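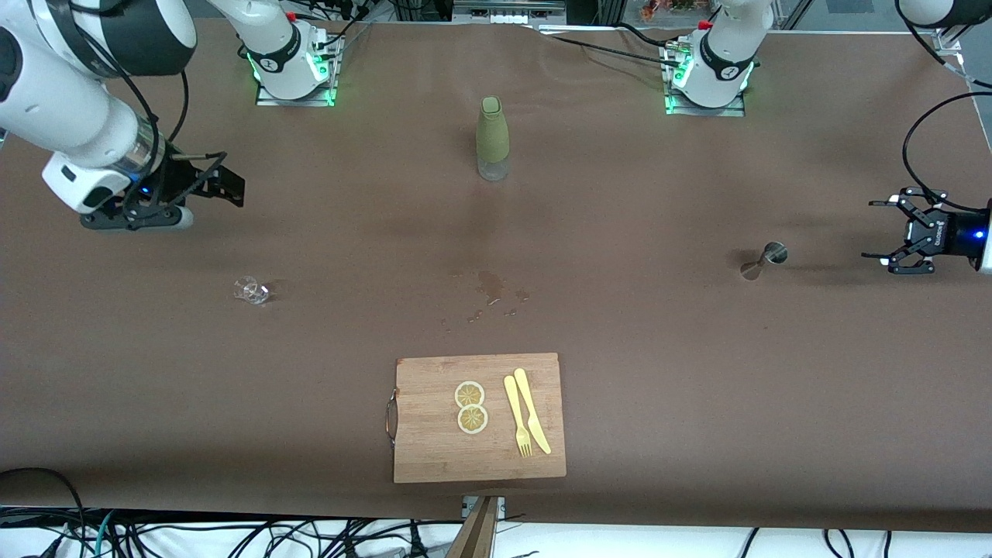

双腕作業セル Vimura 天板まわり(カクテル器具とこぼれた液体を含む配置)

ホーム 製品一覧 双腕セル 資料請求 サポート お問い合わせ

Vimura 双腕卓上作業セル
家事・バックヤード作業の評価用
更新日:2018年6月28日

概要
Vimuraは、卓上で行う片付け、拭き取り、配膳準備などの作業を双腕アームで評価するための据置型セルである。アーム2本、平行グリッパ2基、固定カメラ、制御盤、記録ソフトウェアStevnessで構成する。家庭用の完成品ではない。研究部門、厨房機器メーカー、飲食店舗の開発部門での使用を想定している。

適用範囲
卓上の雑務をどこまで機械に任せられるか、という問い合わせが多い。当社の現時点での回答を作業別に示す。

単品の把持と移動
実用域。直立したボトルのように周囲が空いている対象は、位置が変わっても把持点の再教示を必要としない。ただし首部にスリーブが付いたボトルは、下部のガラスと滑り方が異なるため、把持高さを指定すること。

倒れた器具の引き起こし
条件付き。横倒しの透明カップは、天板の色と照明によって輪郭の検出が不安定になる。金属製のメジャーカップ(ジガー)は表面の反射が誤検出の要因となる。いずれも拡散照明の使用を推奨する。両端がカップ状のジガーでは、どちらの口を上にするかを作業定義に明記する。

薄物の取り扱い
条件付き。レモンの輪切り、樹脂製のフォークやナイフをまな板から取り上げる作業では、指先が板面に接触する。標準の角形フィンガでは食材を潰すことがあるため、オプションの薄型フィンガ(Ansari)を使用する。

液体の拭き取り
評価段階。まとまった水たまりより、周囲に散った小さな滴の取り残しが問題になる。茶色の平滑面では濡れた部分が暗く写るので検出自体は可能だが、拭き終わりの判定は人による確認を前提とする。布の交換と絞りには対応しない。

連続した片付け
未対応。器具の回収、拭き取り、まな板の移動を一続きの作業として指示する機能は、9月公開予定のStevness次期版で試験的に提供する。手順の順序は使用者が定義する。器具を先に退避させないと、拭き取り経路が干渉停止の対象となる。

主な仕様
アーム:2本、ベース天板固定
エンドエフェクタ:平行グリッパ(左右各1)
状態表示:ベース下縁LED、グリッパ側面LED
記録周期:30 Hz
連続記録時間:最大2時間
出荷時登録対象物:20品目
電源:単相AC、専用回路を推奨
天板:平滑仕上げ、茶色
防水:なし(天板面への少量の液滴を除く)

設置上の注意
ベースは天板の奥側に並べて固定する。左右の呼称はロボット側を基準とするため、正面に立つ使用者から見ると右アームが左側に来る。教示時の取り違えに注意されたい。
ケーブルは可動範囲外に固定する。天板上を通す場合は作業領域を横切らせないこと。液体を扱う評価では、天板下の配線にも滴受けを設ける。
稼働中は作業領域に手を入れない。刃物は樹脂製のものに限る。

オプション
Ansari 薄型フィンガ(左右組)
Clototgate 天板下滴受けトレイ
拡散照明ユニット
対象物登録サービス(出荷時登録分を超える品目)

納入後の変更
天板の色を変更した場合、液体検出のしきい値は再設定となる。グリッパ交換後は原点合わせを行い、登録済みの把持高さを確認すること。旧版Stevnessの記録ファイルは読み込み可能だが、拭き取り経路は引き継がれない。

価格および納期は構成により異なる。見積依頼の際は、対象作業、扱う器具の材質、液体の有無を記載のこと。

閲覧数 1,959 シェア 30 コメント 2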